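Workshop Tips: Getting a Tabletop Arm to See Straight

If you've got a small arm set up on the bench at home and it keeps grabbing at thin air, pour yourself a coffee before you go tearing into the motion code. Nine times in ten (in my shop, anyway) the trouble is in what the software thinks it sees. These tips come from a long May of fiddling with Ristari, the planner I run, and Jitach, the little vision add-on that feeds it.

Teach it about shadows

A white table is lovely for picking out bright things, and a burnt-orange basket or a pink peach will stand out on it beautifully. But it also shows every soft gray shadow that falls across it, and Jitach used to draw me outlines around those as if they were dinner plates! Turn the brightness weight down to 2 and lean on color instead. Then save 30 views of the table with the arm parked in different spots, and let the background tool chew on them. 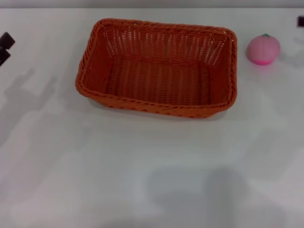
Mind the holes in a woven basket

Light comes through the gaps in the weave, and a depth map will happily turn one wall into a row of skinny posts. I fill small holes first, then tell Ristari to treat the basket as a plain open box with a thick rim. Set the drop point over the middle of the floor, well clear of that braid, and leave nearly 13 centimeters for the fingers to come straight down.

Keep the planner on a short leash

Cap the retries at two. After that I'd much sooner have the arm go home and take a fresh look than keep poking at an old guess. And do write your settings down on paper, with the lamp position next to them (mine got bumped one evening and I blamed the software until bedtime).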